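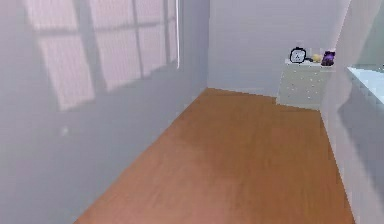
**Figure 4.** Start view of the bedroom environment, rendered at policy resolution. Window light falls across the left wall; the dresser and the objects on it stand in the far right corner.

### 5.3 Failure analysis: late stops on the dresser approach

The navigation policy was trained in the Kusar simulator and evaluated first in the same simulator, then on the Otura mobile base. Aggregate success rates are given in Section 5.1. This section deals with one failure class that those rates hide. In it, the base drives toward the dresser on a correct heading, fails to slow down, and makes contact with the front face of the furniture. We call this a late stop.

The task is simple in geometric terms. The base starts at the near end of a narrow room and receives the name of a goal object, in this case the alarm clock. It must finish within reach of the object, facing it, with no contact. The floor between the start pose and the dresser is clear (Figure 4), so no detour is needed. Early in the project we treated the room as a sanity check and did not expect it to produce failures of interest.

We ran 3000 simulated episodes in this room with randomized start pose and light direction. Of these, 356 ended in contact. We replayed every contact episode and assigned each one a cause by hand. Late stops made up 178 of the contacts. Another 71 were scrapes along the ledge on the right wall, and the remainder were split among start poses too close to a wall, simulator collision errors and cases we could not assign.

**Speed profile.** In a normal episode the commanded speed begins to fall well before the dresser fills the lower half of the camera view. In a late stop the speed stays at its cruise value until the last few control steps. The stop command is then issued, but the distance left is shorter than the braking distance of the base. Heading error is small throughout. The policy had located the goal correctly, and the error was confined to range.

**Role of wall light.** Late stops were not spread evenly over light directions. They clustered in episodes where the window pattern on the left wall reached close to the back corner, as it does in Figure 4. The panes form a high-contrast grid that narrows with perspective. The back wall and the dresser are both pale, and at this resolution the boundary between them is weak. We suspected that the range estimate was drawing on the grid as a depth cue in place of the base of the dresser. To test this, we replayed the late-stop episodes from identical start poses with the light pattern removed and all else fixed. Most of them then ended in a correct stop. Removing the objects from the dresser top, with the clock kept as the goal, had no clear effect.

A second replay kept the light pattern but darkened the front of the dresser. This also removed most of the late stops. We take the two results together to mean that the fault needs both conditions: a strong pattern on the wall and a weak edge at the goal furniture. Neither was varied independently during training. The Trurka room set used for training pairs patterned light mainly with dark furniture, a fact we found only after the replays.

**Ledge contacts.** The scrapes on the right side have a different origin. The ledge projects at dresser height and leaves open floor beneath it. The traversability head labels that floor as free, which is correct for the drive base and wrong for the mast. Raising the collision envelope to full mast height in the local planner removed these contacts in simulation. It also made the base refuse some passages that it could have used.

**Transfer to hardware.** Late stops appeared on the physical base in the Lozano test room, which has a white cabinet at the far end and a window on the left. The first occurred on Thu 12 February with the bumper switch enabled. The switch cut motor power on contact, and the cabinet was displaced but not damaged. Nahom Mersha, who was supervising the run, had a hand on the wireless stop and did not press it before contact. The log shows a normal heading and a cruise-speed command up to the final steps, matching the simulated cases. Testing was suspended until a speed limit tied to the forward range sensor had been added below the policy layer.

That limit was in place for all hardware runs reported from March onward. It overrides the policy whenever measured range falls under the braking distance plus a fixed margin. No further furniture contacts of this class were recorded, but the override fired repeatedly in afternoon sessions, so the underlying range error remains. Retraining with light pattern and furniture shade sampled independently is described in Section 6.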